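How to Work Out What a Bag of Chips Really Costs (and Other Unit Price Arithmetic)

My neighbor Lorna Buchanan believes that the bigger package is always cheaper. She has believed it for as long as I've known her, and her garage is full of the evidence.

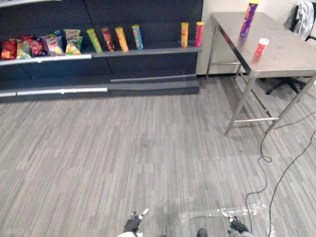 The bigger package is usually cheaper by weight. The stores know that you know this, so every so often the family size costs more per ounce than the regular one, and it sits there with a cheerful sticker on it, waiting for Lorna. Checking takes ten seconds once you have the habit.

What you need

A phone with a calculator, or a pencil and the back of your list. A rough idea of what you'll eat before it goes stale. Reading glasses, if you're at that stage. The net weight is always printed smaller than the word CRUNCHY.

Step 1. Find the weight, and ignore the size of the bag

Bags are mostly a way of transporting air. Look along the bottom edge of the front for the net weight, in ounces or grams or both. Words like "sharing," "party" and "grab" are not units. I once bought a "sharing" bag of Gurton crackers that my daughter finished alone in the car before we got to the highway.

Step 2. Divide the price by the weight

Price on top, weight on the bottom. A 16-ounce bag at $4.80 works out to 30 cents an ounce. A 10-ounce bag of the same thing at $2.70 is 27 cents an ounce, so the small one wins and you can go home feeling smug.

If your phone gives you a number like 3.333, you've put the weight on top. That tells you how many ounces you get for a dollar. It's a perfectly good number too, but with this one the higher figure is the better deal. Pick a method and stick with it. I switched halfway down an aisle once and came home with a great deal of expensive rice.

Step 3. Get everything into the same unit

Here's where the shelf tags get creative. One will give you the price per ounce, the one beside it the price per pound, and a third the price per "each." To go from pounds to ounces, divide by 16. So $6.40 a pound is 40 cents an ounce.

For grams, I compare per 100. Take a 500-gram bag of Pimentel coffee at $9.00. Divide by five and you get $1.80 per 100 grams. An awkward size works the same way. The big Zallau tin is 829 grams, a number I can only assume somebody lost a bet over, and at $13.50 it comes to $1.63 per 100 grams. The tin wins, provided you like Zallau, and I have my doubts.

If you have to mix the two systems, an ounce is a little over 28 grams. For supermarket purposes, 28 will do.

Step 4. Take the sale apart

"2 for $7" means $3.50 each, and in many stores you can buy just one at that price. In others you can't, and the tag will say so in letters sized for ants. "Buy one, get one half off" is a quarter off each, as long as they cost the same. If they don't, the half usually comes off the cheaper one.

Coupons come off the price before you divide. Samina Lashari, who taught me most of this while we were supposed to be watching our kids play soccer, writes the after-coupon price on the coupon itself. I have tried it. I leave the coupon on the kitchen counter either way.

Step 5. Subtract what you'll throw out

Take a big tub of Reketti yogurt at 12 cents an ounce. If half of it grows a coat in the back of the fridge, you paid 24 cents an ounce for the half you ate. Divide by what gets eaten and the little cups start to look respectable. Snacks have the opposite problem in my house, where a bigger bag just means a bigger evening.

Step 6. Write down the things you buy all the time

Keep a note with the best price per ounce you've seen for coffee, rice, cereal, oil and whatever else you go through. Mine has a dozen lines and hasn't been properly updated since April. It's still enough to tell me when a sale is only the normal price wearing a hat.

When to skip all this

If the difference comes to less than a quarter and there's a toddler in the cart, buy the one you're holding. The same goes for anything you're picking up after nine at night.

I showed Lorna the sums on the 16-ounce bag. She checked them twice, agreed with every line, and bought 2.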